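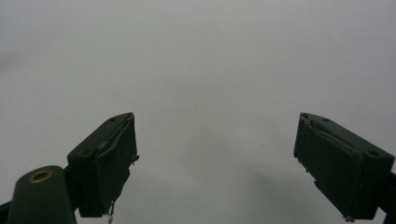

Clornedura Washable Matt: a review for managers of shared buildings

97 shares | 5 comments

Clornedura Washable Matt is a water-based wall paint sold for corridors, stairwells and other interior walls that are touched often and cleaned often. The Farkgate Housing Association bought it for the ground floor and first-floor landings of Khan House, where the previous finish, a contract vinyl matt, needed redecorating more often than the maintenance budget allowed. The review is based on use of the paint between January and the end of the following autumn. The association paid the normal trade price and has no arrangement with the maker.

Preparation

The maker asks for a clean, dull surface and a light sanding of any old gloss. Walls at Khan House were washed with sugar soap, rinsed and left overnight. Old filler around the door frames had shrunk in several places and was raked out and replaced. New filler must be primed before the first coat, and this should be taken seriously. Where one short stretch beside the lift was left unprimed by mistake, the repairs could be seen as dull patches under the corridor lights, and two further coats did not hide them.

Application

The paint is thicker than most trade emulsions and should be stirred for several minutes before use. It goes on well with a medium-pile roller. A short-pile roller was tried on the first landing and left visible joins between bands. Cutting in needs a steady pace – the paint begins to set sooner than expected, and an edge left during a tea break will show. Two coats were enough over the old magnolia. The stairwell had been painted dark blue to waist height, and needed three.

The smell is mild. Residents were given notice and no complaints were received, although the landing windows were kept open throughout.

The tin states a recoat time of 5 hours. In an unheated stairwell in January this was not long enough, and the second coat dragged on the first. The decorators then left each coat until the next day, with better results. Managers planning winter work should allow for this in the programme and in the labour cost.

Wear and cleaning

Corridor walls were wiped once a week with a damp cloth and a mild detergent. Scuffs from pushchairs and bicycle tyres came away with light rubbing. Black marks from shoe heels needed more effort and left a faint sheen when viewed along the wall. This burnishing is the usual weakness of matt paints. It is less marked here than with the vinyl matt used before, but it has not been removed. Ballpoint pen did not wash out at all and had to be painted over.

Touching up was better than expected. Small repairs made with paint from the same batch could not be found after a week. Repairs from a second batch were slightly lighter, and one tin from each batch should be kept back and labelled.

Eimear Moynihan, maintenance manager for the association, reported that the corridor was still fit to be seen at the end of the period and had not been added to the redecoration list. The area beside the post boxes had worn through to the undercoat at elbow height. A plastic wall guard has since been fitted there, and no paint is likely to have served in its place.

Cost

Materials and labour for the work came to £3,000, of which labour was by far the larger part. Clornedura costs noticeably more per litre than ordinary contract matt, but the difference was small against the whole job. For bedrooms, offices and store rooms the extra expense is hard to defend.

The colour range is limited. The off-whites and greys are sound; the greens are rather cold, and the association would have liked a warmer cream for the entrance hall.

Recommendation

The product is recommended for corridors and landings with regular foot traffic, subject to proper priming and longer drying times in cold weather. It is not recommended for areas of constant rubbing. The association intends to use it at its Dover Road building, where the stairwell is due for redecoration.

Rating: 4 out of 5

Comments

Jitendra Grewal
We had the same trouble with batches. Our supplier would not swap the tins, so check the numbers on the lids before anyone opens them.

stairwell_sue
Did you try it over woodchip? We have two floors of it and no money to strip it.

E. Moynihan
No woodchip at Khan House, I'm afraid. I would test a small patch behind a door first.

P.T.
A melamine sponge takes heel marks off but leaves a shiny spot. Ask me how I know.

brushandbucket
Agree about the greens.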